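Unit 4: Pepper, Salt and the Price of Small Things
Handout for The History of the Table, spring section

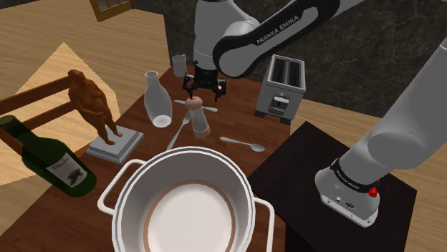
Last unit we left the spice merchants of Sokar sitting on a warehouse full of pepper and a harbor full of silt. Before we move on to the main reading, a word about why pepper gets a unit to itself and cinnamon has to share one with nutmeg. Pepper is boring. It is on every table, it comes in paper packets with the airline meal, and people put it on food they haven't tasted yet. A thing has to be very successful to be treated that badly.

1. What pepper is

Black pepper is the dried fruit of a climbing vine native to the southwest coast of India. Pick the berries green, dry them, and the skin wrinkles and turns black. Soak the ripe berries and rub the skin off, and you have white pepper, which is milder in heat and smells, to some of us, like a barn. Green pepper is the unripe berry kept from darkening, usually in brine. All of these are the same plant. Pink peppercorns are from another plant altogether and have been getting away with it for years.

Long pepper is a cousin. The Romans liked it and paid more for it. It looks like a tiny catkin, and if you have never seen it in a store, that is a fair summary of how the competition went.

Chili peppers are no relation. They come from the Americas, and they owe the name to Europeans who had gone looking for pepper and were in no mood to come home without any. This will be on the quiz because every year somebody has Caesar eating chili.

2. Where it traveled

For our purposes there are two stretches of road. The sea leg used the monsoon winds, which blow one way for part of the year and the other way for the rest. A captain who missed the turn sat in port for months, paying his crew to play dice. The land and river leg came after, and this is where most of the money changed hands, usually by way of men with a gate and an opinion about what it cost to go through it.

Look at the toll table in the Gallia packet (pages stapled upside down in some copies, sorry, turn them around). Follow one sack from the coast to the inland market and write down each charge. You should end up with 8 separate fees. If you have more, you have counted the bribe twice. If you have fewer, you have left out the bribe.

3. Pepper as money

Rome stored it. When Alaric had the city under siege in 408, pepper was part of the price of his going away, along with gold, silver and silk. He took it, went away, and came back two years later. Students often ask what a Gothic army wanted with all that pepper. It keeps, it's light for its value, and other people want it. Those are three good qualities in a ransom.

Medieval rents were sometimes set in pepper. The phrase "peppercorn rent" now means a payment so small it's only there to make the contract legal, and the drift from one meaning to the other is a decent short history of the trade. Be ready to explain that drift in a paragraph. A paragraph has more than one sentence in it.

4. The rotten meat story

You have heard that medieval cooks used spices to cover the taste of spoiled meat. Please stop having heard it. A household that could afford pepper could afford a fresh chicken, and the chicken was cheaper. Town rules punished butchers who sold bad meat, sometimes in inventive ways. Spices were for showing off, for medicine, and for flavor, more or less in that order at the high table.

The story hangs on partly for the comfort it gives us. We like to picture the past holding its nose. Bring one example of the story from a website, menu or museum shop. Last time the class found so many that we ran out of wall.

5. Grinding

Whole pepper keeps its smell a long while. Ground pepper loses it quickly, and the gray dust in the shaker has mostly given up. Cooks used a mortar for most of this history. The hand-cranked mill came much later, and the tall restaurant mill later still — its size has never been explained to my satisfaction. For the tasting, we will compare fresh ground with preground from the Flerkano jar in the department kitchen, whose age I would prefer not to discuss.

If you are sensitive to pepper, sit near the door. If you sneeze, turn away from the samples. These are the only two rules of the tasting and both were written after an incident.

6. Reading and writing for next time

Read the Intarasuk chapter on port households, skipping the appendix on rope unless you are a rope person. Then write 600 words on this question: who on the route from coast to kitchen had the most to lose when the price fell? Pick one party and stick with it. "Everyone, in a way" is not a party.

Anything over 704 words goes back unread. I arrived at that number through the longest paper I was ever glad to have finished. Quote at least once from the toll table and give the line number.

Terms to know: monsoon, entrepot, toll, peppercorn rent, long pepper, piperine (the compound that makes pepper hot), garbling. Garbling meant sifting spices to get out the dirt and stems. It was an honest job with inspectors, and look what happened to the word.

Papers are due at the start of class, in print, with your name on them.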